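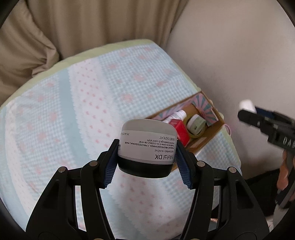 *A jar of Metal DX hair mask in the grip of the blue pads, over the checked blanket. The box is behind.*

The Kondesov open day is held in October, which the invitation calls "the season of grip". I had gone along expecting a factory with a fence round it and a large orange arm throwing car doors about. What I got was a visitor badge, a biscuit and a demonstration involving toiletries.

Kondesov makes hand-held grippers. You hold one end, the other end does the pinching, and the record of how you pinched goes off to teach a robot to do the same. The current model is called the Parura. It has two jointed fingers in matt black plastic with ridged blue pads at the tips, and it feels rather like barbecue tongs that have been to university.

The afternoon session was on packing. Small things off a soft surface and into a cardboard box, a job I do at home without any training at all, and it shows. Our demonstrator had a gripper in each hand and the patience of someone who had done this since breakfast. The guide explained that soft surfaces are a nuisance: a jar on a hard table stays where you left it, while a jar on bedding rolls into the nearest dip and sulks there. Round jars are worse again, as the pads have to meet them squarely on both sides or they squirt out like a wet bar of soap.

A good operator gets through 60 items an hour, we were told. I was then allowed a go, on a practice station round the corner, and in 8 minutes I packed two. One of those went in on its head. The software, which goes by the name of Clokero and has a progress bar of great moral seriousness, marked both attempts "usable with comment". I asked to see the comment and was offered another biscuit.

Some practical notes for anyone thinking of going:

- The tour takes almost two hours, and there is one chair.
- Parking is behind the Tanner building next door. The sign says Tanner customers only, but the man on reception waved us in.
- Wear sleeves that roll up. Loose cuffs catch in the finger joints.
- The café shuts at three, before the packing session lets out.

The question time was good. A woman in the front row asked when a robot would be able to do all this without a person showing it first, and the guide said it depended on the jar. Someone else wanted to know whether it could fold a fitted sheet. There was a long pause, and we were moved along to the gift table, where I bought a Parura keyring. It doesn't grip very well.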